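About us

Plollus is a small business that hires out crockery, glassware and table linen for weddings, village halls, office lunches and the odd funeral tea. We have been doing it for 11 years. We deliver, we collect, and we do the washing up.

The business was started by Mitali Abeysekara, who had spent most of her working life in hotel catering and was tired of seeing good plates thrown out each time a dining room was redecorated. She bought two pallets of white side plates from a hotel that was closing and stored them in her garage. A neighbour borrowed 30 of them for a christening and paid her with a cake. The next person paid in money.

Mitali still runs the company and still answers the phone most mornings. If you ring before nine you will probably get her and not the office.

What we hire out

Our main range is plain white and goes with most things. We keep enough of it to serve a sit-down meal for 500 guests, with spares for breakages. Plates come in four sizes, bowls in two, and there are matching serving dishes, jugs and gravy boats. Cutlery is stainless steel in one simple pattern called Sturnitz, which we chose because it stacks flat in the trays and nobody has ever complained about the forks.

We also have a mixed vintage range, named Meireles after the street our first storeroom was on. These are cups, saucers and tea plates collected one or two at a time from house clearances and charity shops. No two settings are the same. At the last stocktake there were 277 complete trios in the range, and it is the part of our stock that people tend to book furthest ahead, mainly for May and June.

Glassware covers wine, water, tumblers and a basic champagne flute. We gave up hiring cocktail glasses a few years ago. They broke in the van, they broke in the crates, and the ones that survived were difficult to dry properly.

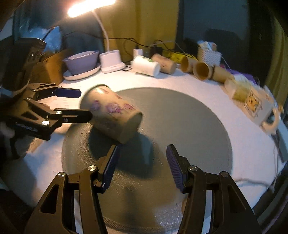 Tablecloths and napkins are cotton and come in white, ivory and a dark green that looks better by candlelight than it does on a screen. If colour matters to you, ask us for a swatch. We post them free of charge and we don't need them back.

How hiring works

Tell us the date, the place and the number of guests. We will send a quote that includes delivery, collection and cleaning, so the price you see is the price you pay unless something goes missing. The standard hire period is three days. Longer hires are fine outside the summer and we charge very little extra for them.

Everything arrives in stackable crates with the contents written on the lid. Please scrape the plates and put them back in the same crates. There is no need to rinse them, although we are always grateful when someone tips the dregs out of the teacups first.

Breakages happen at nearly every event. We charge the replacement cost for anything from the white range, and a flat rate for vintage pieces. Chips smaller than a grain of rice we treat as wear.

Where we are

We moved to our present unit in the old Zudska printing works five years ago. It has a loading bay, a proper wash room with two commercial machines, and a long wall of shelving that was already there when we took the lease. The roof leaked for the first winter — it has since been replaced.

You are welcome to come and look at the stock before you book. We lay out a few settings on request, and you can bring your own flowers, candles or menus to see how they look together. Visits are by appointment, between ten and four. Parking is at the back of the building, past the tyre place, and the entrance is the blue door with the bell.

Who works here

There are six of us all year and a few more from April to September. Two people drive, two look after washing and packing, and the rest divide their time between the office and the shelves. Most of our summer staff are students who come back for a second or third year. We pay for travel on late collections and we don't send anyone out alone after ten at night.

If you would like to work with us, we start looking for summer staff in March. A driving licence helps but isn't needed for the packing jobs. Send a short note through the contact page with the dates you can do.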